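Camito Room Set-Up Guide
Section 6: Preparing a simulated room for object tests

Last revised 09/09/2024

Follow these rules each time you build or change a room in Camito. They apply to all Bromholm room templates.

6.1 Placing the target object

1. Load the room and wait until all the furniture has settled.
2. Put the target object on open floor. Keep it at least 35 cm from any wall or door.
3. Check that the object rests on the floor and that its shadow meets its base. A gap means the height is set wrong.
4. Save the start position under a new name.

Note: Soft-looking shapes such as sacks and pouches can use the same floor settings as boxes.

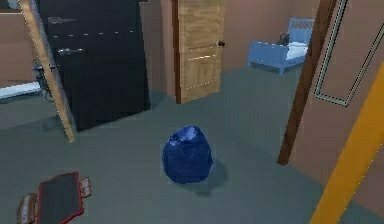 Doors need their own check. An open door may swing during a run if its hinge is left free, so lock every hinge before you start. Posts, planks and beams must be set to "fixed" – a loose plank can slide into the robot's path and spoil the run.

6.2 Checking the room

5. Turn on collision shapes and look for parts that overlap.
6. Run the room for 20 seconds with no commands sent. Nothing should move.
7. Write the room number and seed in the Ornari log, for example "room 358, seed 6".

Caution: Do not move furniture between runs in the same set. If you have to, start a new set and log the change.

Caution: A pass in simulation does not clear a program for use on a real robot. Complete the Dalsgaard floor checklist first, with a person at the stop button.

Rooms saved before the October template update must be checked again from step 1.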